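Geología para diseño de interiores
Apuntes de clase – Tema 9: Rocas metamórficas. El mármol y sus imitadores
Fecha de la sesión: 10/2/18

Entramos en uno de mis temas favoritos del curso. Traed la lupa, que hoy se usa mucho.

1. De dónde sale un mármol

El punto de partida es una caliza (o una dolomía) sometida a calor y presión. La calcita recristaliza, los granos crecen y se traban unos con otros, y los fósiles y la estratificación se van borrando. Si partimos de una roca muy pura, obtenemos un mármol blanco. ¡Y lo bonito empieza con las impurezas! Los óxidos de hierro dan rojos, ocres y salmones; el grafito y la materia orgánica, grises y azulados; la serpentina y la clorita, verdes.

2. Qué es una veta

Hay dos situaciones que conviene no mezclar en el examen:

Bandas de impurezas: capas de arcilla u óxidos que ya estaban en la caliza y que se plegaron con ella. Suelen ser difusas y seguir una dirección general.

Fracturas rellenas: la roca se rompe, circula un fluido y precipita calcita u otro mineral. Se ramifican, se cruzan, y cuando una corta a otra sabemos cuál es más joven. Es el mismo principio de intersección del Tema 2 – fijaos en lo lejos que llega una idea tan sencilla.

3. El dibujo como lenguaje

El veteado gusta tanto que lo encontramos sobre todo tipo de superficies. Para el ojo del geólogo es un ejercicio estupendo: leer el dibujo como si fuera roca y preguntarse qué historia contaría.

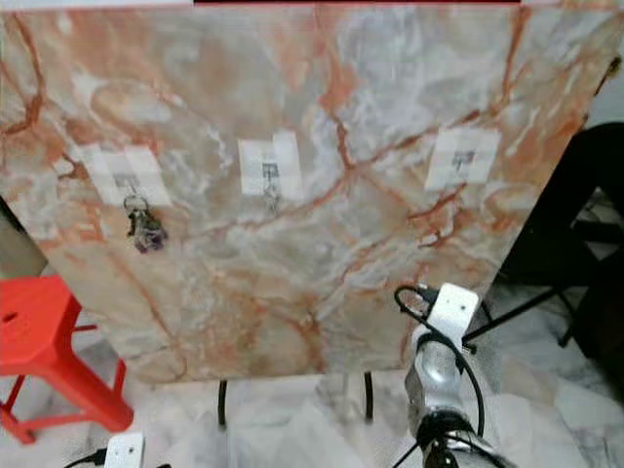
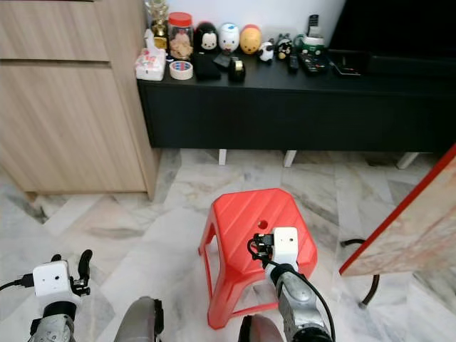 Fig. 1. Dibujo de mármol: tablero con vetas anaranjadas (primera imagen) y suelo embaldosado en blanco y gris (segunda imagen).

4. Cómo distinguirlo con la muestra en la mano

Ácido clorhídrico diluido: la calcita burbujea con ganas; la dolomita, apenas, salvo en polvo.
Dureza: la calcita tiene un 3 en la escala de Mohs y la navaja la raya. La cuarcita, con la que se confunde a menudo, no se deja.
Canto: en la piedra natural la veta continúa hacia dentro. En un impreso se queda en la superficie.
Repetición: buscad dos piezas idénticas. La naturaleza no las fabrica.

5. Práctica

Trabajaremos con la colección Zullura, cajas 13 y 66. La ficha 2485 es una brecha preciosa, tratadla con cariño. Anotad color, tamaño de grano, tipo de veta y reacción al ácido. Gafas y guantes puestos desde el principio.

Para agosto queda la visita optativa a la cantera de Civport, donde se ve el contacto entre la caliza y el mármol en el propio frente de corte – ¡una maravilla!

Lectura: capítulo de rocas carbonatadas del manual, solo hasta los skarns.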